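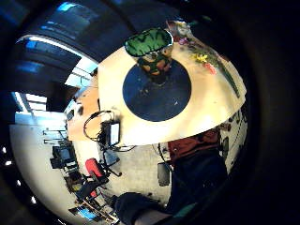
Is there a machine yet that will clear a table? I run the front desk and, by default, the housekeeping at a small office in Jisthorpe, and every time flowers turn up, they get put down on the big round table and become my problem. Somebody has to find a vase, trim the stems, deal with the wrapper and get the cable looped up before it pulls something off the rim. A bouquet lying flat next to a perfectly good green patterned dish can stay that way until it's hay. My boss read an article and now believes a robot could do all this by December. He has mentioned a budget of $300, which I think he got from the price of a robot vacuum. Do I laugh, or is there something I should be looking at?

posted by frontdesk_jist, 12 May 2018

bluntpencil

For $300 you can get a robot vacuum and a bunch of carnations.

I worked for a while at Ploner, where we put arms on a packing line. They were great. They picked up the same carton from the same spot all day and never asked for a chair. Then a supplier changed the carton by a hair and we had 94 of them on the floor before lunch. That was a box, with corners, made of cardboard, in a place we chose for it.

Now look at your table. Stems are thin, they bend, and they cross over each other. Squeeze too hard and you have soup, too soft and you have a trail of petals to the kitchen. The dish is sitting on top of another container, so whatever picks it up has to understand that those are two things and that it only wants one of them. And I'd put the black cable last on the list. A cable has a different shape every time you touch it, and there's a little screen on the end of this one that somebody will want back in one piece.

Each of those has been done by some arm in a lab, slowly, with a graduate student standing by the off switch. All of them in a row, on a table it hasn't met, with people walking by – no. Tell your boss December is fine if he doesn't say which one.

kettle_and_twine

We have the Bedora floor washer at our place and it's been excellent, 2 years now, only got stuck under the radiator a few times. Does edges pretty well. You do have to pick everything up off the floor first, chairs too if you want it done right, and empty the dirty tank, and wipe the sensors. Doesn't do tables. Would recommend.

orchard_st_mike

Agree with bluntpencil on nearly all of it, but you can get part of the way by making the job dumber. The shop I'm in bought a secondhand Mollah arm and it wipes down one bench. It took 170 tries to get it to go around the vise. What finally worked was moving the vise.

Same idea for you, minus the arm. Keep a vase with water in it on that table so whoever brings the flowers has no excuse. Put a clip on the rim for the cable. Hang a pair of scissors where people can see them. Total cost is well under your budget and you can tell your boss it's a system.

If he still wants to spend money, get the vacuum – the petals have to land somewhere.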